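Sorora Community Boards > Hobbies > Home Coffee Roasting
Thread: First roasts in a popcorn popper — what am I doing wrong with the Kenyans?

kettle_and_crow
Started roasting in February with a thrift store popper and I am completely hooked! Brazils come out great, chocolatey and sweet, I drink too much of them. But every Kenyan I try tastes like lemon peel and grass. I'm using 7 tablespoons of green beans per batch, lid on, stirring with a chopstick until they move by themselves. First crack comes very fast and I dump them right after it ends. Any ideas?

DilrubaN
Welcome to the best hobby there is! "Very fast" is your answer, I think. Kenyan beans are small and dense and they need time in the middle. If the outside races ahead, the inside stays grassy. Try a smaller batch on an extension cord rated for the load, or switch the heater off for short bursts if your popper lets you.

protik77
Disagree on the smaller batch. Less coffee in a popper means more air getting past the beans, and mine always ran slower that way, but they also baked. Flat, bready, no fruit at all. I'd go a little bigger and tilt the popper.

DilrubaN
Tilting works until a bean gets stuck under the rim and scorches. Ask me how my kitchen smelled.

kettle_and_crow
Tilted it last night. Smoke alarm went off, dog hid in the tub. But the coffee was better!! Some blackcurrant in there, I swear.

protik77
Told you! Now rest it four days before you judge it. Kenyans on day one are all elbows.

Dexter Tiongson
Long-time reader. I'd leave the tilt alone and get a cheap thermocouple down in the bean mass. Mine read 340 F at the point where the beans went fully yellow, and once I stretched the stretch from there to first crack, the grassiness went away. Your number will be different, probes all lie in their own way. Write it down every time. I have a notebook going back over 977 roasts and I still learn things from the ugly ones.

protik77
977 roasts and you still want a beginner buying probes? Ears and nose first. A log is fine, but people start chasing a curve and forget to taste.

Dexter Tiongson
Fair point about tasting. I do both, blind, with my wife shuffling the cups.

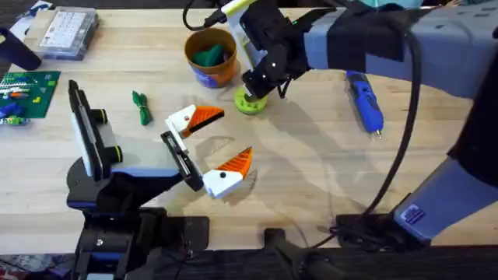 Vokora Staff Coffee Club — Mechanical Engineering Department

Our sign-up sheet for the fall green bean order is open, and people from this board are welcome to join in. We're splitting a sack from the Kanagaratnam warehouse, a washed Ethiopian this time, and Dexter will bring the scale. Bring your own bags, please, the thick kind. Last order's leftovers are two pounds of a Sumatran that half of us love and the other half call wet cardboard.

kettle_and_crow
Put me down for three pounds! Is the Ethiopian harder in a popper than the Kenyan?

DilrubaN
Easier to like, harder to see. They roast unevenly in color and you'll want to keep going. Don't! Pull them when your nose says so.

protik77
First thing Dilruba and I have agreed on all thread. I'll take the Sumatran if it's still there. Cardboard people have no soul.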